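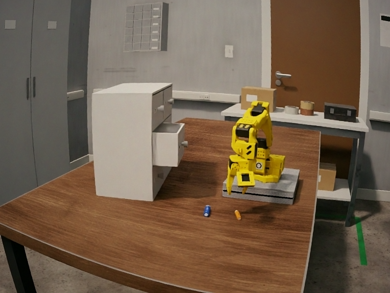 A warm brown timber top on dark metal legs, with a white chest of drawers at the left.

The table that stays

My grandmother's kitchen table came with the house at Clurnine, or the house came with the table, depending on which of my uncles you asked. It was too wide for the door. When the place was finally sold we took the window out on a Friday morning, frame and all, and seven of us walked it across the verandah and down onto the back of a borrowed ute, with a good deal of shouting and one squashed hydrangea.

I've been thinking about that table a lot lately, having spent most of September driving between country auctions to see what becomes of all the others. There are plenty of them! At the Arnismont sale rooms I sat through 262 lots, and a fair share of them were tables: blackwood, kauri, pine under four coats of green paint, a handsome red gum thing that went for 54 dollars while the bidders saved themselves for a box of old fishing reels.

The trouble, the auctioneer told me over a very strong cup of tea, is room. Younger buyers are in flats and units, and a table that seats 12 is a hard thing to love when you have to climb over it to reach the balcony. They like the look of old timber well enough (they stroke it as they go past, she said, like a horse), and then they go home and measure.

Some of the big ones get cut down. At Dollero, a workshop out past the showgrounds, they'll take a long farmhouse top, trim it, and put it on steel legs for people who want the grain without the turned pine underneath. I went in prepared to be cross about this and came out rather fond of the results. The offcuts become breadboards and stools, and the old legs stand in a barrel by the door waiting for somebody with a wonky piano.

Ours is in my shed for now, under a blanket, with the seedlings on top. It has a burn from a jam pan, and a row of small dents at the end where my cousins did their homework. I've measured the back door twice. It's still too narrow, but there is a window over the sink that might just do it.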